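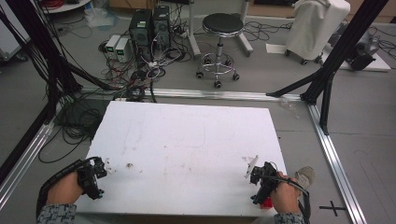

Sheet Materials: Ordering, Cutting and Care

Frequently asked questions for customers of the Jornidstead sheet counter. Answers apply to foamed PVC, solid polypropylene, high-density polyethylene and paper-faced foam board. Acrylic and polycarbonate are covered on a separate page.

Ordering

What is the largest panel you can cut to size?

The saw at Jornidstead takes a finished length of up to 1600 mm. Longer panels are sold as full sheets only. Full sheets can be halved on the vertical saw for transport, but the halving cut is a rough cut and has to be trimmed before use as a visible edge.

What tolerance do you hold?

Plus or minus 1 mm on length and width for sheets 3 mm and thicker. Thinner sheets flex at the blade, and we quote plus or minus 2 mm. Squareness is checked corner to corner on the first panel of each batch. If you need a closer tolerance, write it on the order and the counter will tell you whether it can be done on that material. Thickness is as supplied by the mill and varies more in foamed PVC than in solid sheet.

Can I order in inches?

Yes. Fractions are converted to the nearest half millimeter. Put the width first and the length second, and give the unit once at the top of the list. Lists with mixed units are sent back.

Do you sell offcuts?

Offcuts are priced by weight and sold at the counter. They are sorted by material, unsorted by size, and cannot be reserved. We don't cut offcuts to size. Film is usually missing from at least one face.

Choosing a material

Which white sheet should I use for a work surface?

High-density polyethylene or polypropylene. Both resist most household cleaners and can be wiped down repeatedly. Foamed PVC dents under point loads. Foam board is a display material and has no useful wear life on a bench.

What does the density figure on the product label mean?

It is the nominal density in kilograms per cubic meter. The Banodus range of foamed PVC is sold at 700, which is at the heavy end for this type of sheet and holds screws fairly well near an edge. Lower-density grades are lighter and cheaper but crush around the screw head. Use a washer with any foamed grade.

Is foamed PVC waterproof?

The sheet has a closed-cell core and takes up very little water. Joints, adhesives and printed faces have their own limits. Foam board is different: its paper faces swell and lift when wet and do not recover.

Can any of these sheets be used near heat?

Foamed PVC starts to soften well below the boiling point of water. Keep it away from radiators, enclosed light fittings and dark-colored outdoor walls in full sun. Polypropylene tolerates more heat but sags if it is not supported across its width. None of the materials on this page should be used behind a cooktop.

Will white sheet turn yellow?

Foamed PVC yellows outdoors unless it is a stabilized grade, and the change starts on the face that gets the most sun. Indoors the change is slow. Natural polyethylene chalks before it yellows. Order all panels for one wall at the same time. White varies between production batches, and we do not match a new panel to an old one.

Cutting and joining

What blade should I use at home?

For foamed PVC up to 5 mm, a sharp utility knife and a steel rule, with several light passes. Above 5 mm, use a fine-toothed carbide blade with a triple-chip or alternate-bevel grind. Feed steadily. Polyethylene melts onto a dull blade, and the buildup then marks the cut edge. Foam board should be cut with a new knife blade, changed as soon as the core begins to tear.

Which adhesive works on polyethylene and polypropylene?

Ordinary contact and solvent adhesives don't bond to either. Use mechanical fasteners, hot-air welding, or a two-part structural adhesive rated for low-energy plastics. The product we stock is Hawthorne 738, sold with its own mixing nozzles. Test on an offcut and leave the joint overnight before loading it.

How much should I allow for expansion?

For foamed PVC outdoors, leave 5 mm at each end of a two-meter run and drill fixing holes oversize. Polyethylene moves more, and long strips need slotted holes. Indoor panels under a meter rarely need more than a 2 mm gap.

Cleaning and storage

How do I remove scuffs and gray marks?

Start with warm water and a drop of dish soap on a soft cloth. Rubber marks on polyethylene and polypropylene usually respond to isopropyl alcohol. Do not use acetone on foamed PVC. A melamine sponge works on matte faces but will leave a shiny patch on gloss. Scratches that catch a fingernail will stay.

Should the protective film stay on?

Leave it on through cutting and drilling, then remove it. Film left on outdoors or in a hot vehicle bonds to the sheet within a few weeks and comes away in strips.

How should sheets be stored?

Flat, fully supported, and off a concrete floor. Sheets leaned against a wall take a bow that may not come out. If they have to stand, keep them close to vertical in a rack.

Returns

Can I return a cut panel?

Only if it is outside the stated tolerance or the material is faulty. Report it before removing the film. Complete form 451, available at the counter and at the Clirkstead depot, and keep the panel until you have a reply. Full sheets can be returned within the normal period if both films are intact and all four corners are undamaged.

Who handles technical questions?

Saskia Waaka at the Jornidstead counter. Include the material, thickness and order number. The Clirkstead depot handles collections only and closes at 3 p.m. through November.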